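The Big Gray Bin (or, How I Sort the Kitchen Now)
28 May 2020

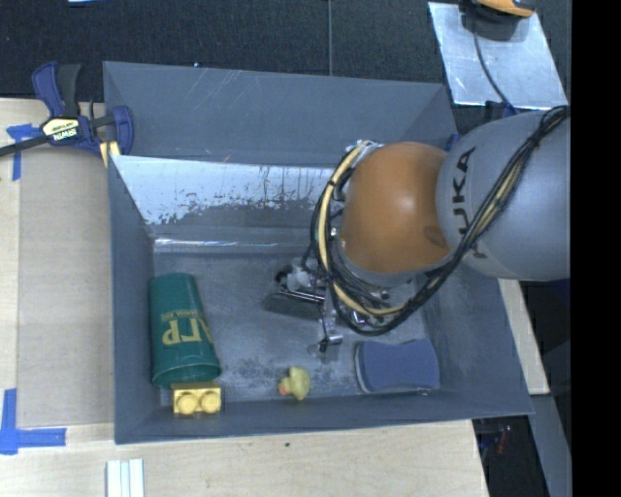 The bin on its pale wood tabletop, with the dark green cup lying against the left wall.

I've been promising a post on this bin since I mentioned it in the one about the pantry shelves, and three of you wrote in to ask about it, so here goes. It's a long one. Get a coffee.

First, the bin itself. It's a big open-topped metal thing with sloping sides, painted a sort of blue-gray, and it has been used hard. There are thin scratches up on the tall panel, the floor is scuffed and stained, and there's one strip where it's down to bare metal with dark flaky patches along the edge. I love it. I know that's a strange thing to say about a bin! I got it at the surplus yard out in Gevevthorpe, the one behind the feed store, and I paid more than I meant to, and then I had to get it home in a hatchback with the seats folded down and a beach towel over the bumper. It took two of us to lift it in and it slid every time I went around a corner.

I had gone for shelf brackets. I did not get shelf brackets.

Anyway, what it's for. I sort things in it. When I'm clearing a cupboard or a drawer, everything I'm not sure about goes in the bin, and it sits there for a while until I've made up my mind. I used to do this with cardboard boxes and it never worked for me, partly because a box has flaps and once the flaps are shut I've forgotten what's in there. I found a box in December marked KITCHEN MAYBE that I'd packed when we lived in the apartment. It had a garlic press in it. I'd bought another garlic press in the meantime, and I think possibly a third one, but I'm not ready to look into that.

With the bin there's no lid. I walk past, I look in, and there are my undecided things looking back up at me. After a few days I usually know. Either I've fished something out and used it (keep) or I've gotten annoyed at it (give away).

So, the cup. The cup is a plastic one, dark green with gold-yellow lettering, and it belongs to a category I'd guess most of you have in your house too, which is Cups We Didn't Buy. Or we did buy them, technically, but we were buying the drink. Every fair, every ballgame, every barbecue place with a refill deal. They come home in the cup holder, they go through the dishwasher, and then they live with you forever. When I finally pulled every plastic cup out of the cupboard next to the stove and stood them on the counter I was embarrassed. They didn't nest, either! You'd think cups that are all basically the same shape would go inside each other, but each one has its own idea about how wide a rim should be, so you get a stack that leans and then you get a stack that's on the floor at six in the morning while everybody else is asleep.

My rule for this round was that a plastic cup could stay if somebody in the house would reach for it first. It's harder than it sounds. I'd hold one up and think, well, it's perfectly good. And it was perfectly good. They're all perfectly good, they're indestructible, that's how I ended up with a cupboard full of them. "Perfectly good" is not much use as a test when you're talking about something that will outlive your grandchildren.

The green one went into the bin because I couldn't decide. It's a nice color, for one thing. Most of our plastic cups are red or that cloudy see-through kind, and a dark green one looks almost respectable on a table. I also like how it feels in the hand, narrower at the bottom the way a proper tumbler is. Against that, I've got glasses. I have quite a lot of glasses. We are two adults and a dog.

I'll tell you where I ended up on it further down.

A few of you asked how I actually go through a cupboard, so let me write it out the way I do it, with the warning that I'm not organized by nature and this is just what I've settled into.

I take one shelf. I used to empty the entire cupboard at once, like they do on television, and then the phone would ring or I'd get hungry and there'd be a mountain of stuff on the counter for two days and we'd eat sandwiches standing up. One shelf takes me as long as a podcast. I wipe it down while it's bare (you will be horrified, I was horrified, there was a ring of honey back there that had become part of the house). Then the things I know I use go straight back. I don't think about them at all. The coffee mugs, the measuring cups, the ugly bowl that's exactly the right size for one egg.

Things that are broken or stained or missing their other half go in the trash or the recycling. I am getting better at this. I had a lid for a container that I haven't owned since we moved to Plisadgate, and I'd kept it in case the container came back, I suppose.

Everything else, into the bin.

I try to lay things in gently, and I fail, and they roll. A cup on its side in a metal bin makes a noise like the end of the world. The dog leaves the room. I thought about lining the bottom with one of those rubbery drawer mats, and I even cut one to size from a roll I'd bought for the pantry, but it bunched up and collected crumbs and I took it out again after a week. The bare metal wipes clean in about two seconds, so I've made my peace with the racket.

On the subject of cleaning it, since that was another question: warm water, dish soap, an old washcloth, and then dry it right away. I don't scrub the flaky patches. I did once, with the rough side of a sponge, and all I got was gray water and a sore elbow. The darker stains down on the floor of it were there when I bought it and they'll be there when I sell it. I asked my brother-in-law about repainting and he got very excited and started talking about primer, so I changed the subject. I like it scuffed. If it were freshly painted I'd be precious about it and I'd stop throwing things in.

If you're thinking about getting one, the only real advice I've got is to measure your table before you go. I didn't. It takes up an enormous amount of room, much more than it seemed to in a yard full of filing cabinets, and you can't casually shift it over when you want to roll out a pie crust. The sloping sides are good, though. You can see what you've got from above, and your sleeve doesn't catch on the way down. I looked at a plastic storage tote from Trullimow before I found this one and the sides went straight up, which meant that anything small vanished into the corners. Fine for blankets. No good for measuring spoons.

The place I take the give-away things is Thomas, the thrift shop on the far side of Plisadgate next to the tire place. They're only taking drop-offs a couple of mornings at the moment and you have to leave your bag on the cart outside, so please check the sign on the door before you drive over with a full trunk like I did. They do take plastic cups, by the way, as long as they're clean and not cracked. I'd assumed they wouldn't! I asked, and the lady told me that they go fast, mostly to people stocking up for picnics and kids' parties. That cheered me up no end. I'd been picturing them going from my cupboard to a different cupboard where they'd be equally unloved.

So far this spring I've done the stove cupboard, the drawer under the microwave and the tall skinny one where the baking sheets live. Still to come is the one over the refrigerator, which I need the stepladder for, and which contains a fondue set and I don't know what else. I'm a bit afraid of it. My mother gave us the fondue set and she does ask.

The cup, then. I left it in there for most of a week and went back and forth. I'd about settled on giving it away, and I'd even got the bag out, when I went to water the seedlings on the back step and couldn't find the little scoop I use for potting mix, and I thought, well, hang on. A plastic cup is a terrific scoop. It holds a decent amount, it's got a nice wide rim, it doesn't matter if it gets dirty. So the green cup is leaving the kitchen, and it's also not leaving, and I realize this is exactly how a person ends up with a shed full of things. I'm allowing it. The tomatoes need potting up this weekend in any case and I have to use something.

Next time I'll do the baking sheets properly, with the dowel rack, as I've had it in for long enough now to know what I'd change. And if anyone has a good way of storing muffin tins, please leave it in the comments, mine are currently in the oven and I've preheated them twice.

Filed under: kitchen, sorting out, things I bought instead of brackets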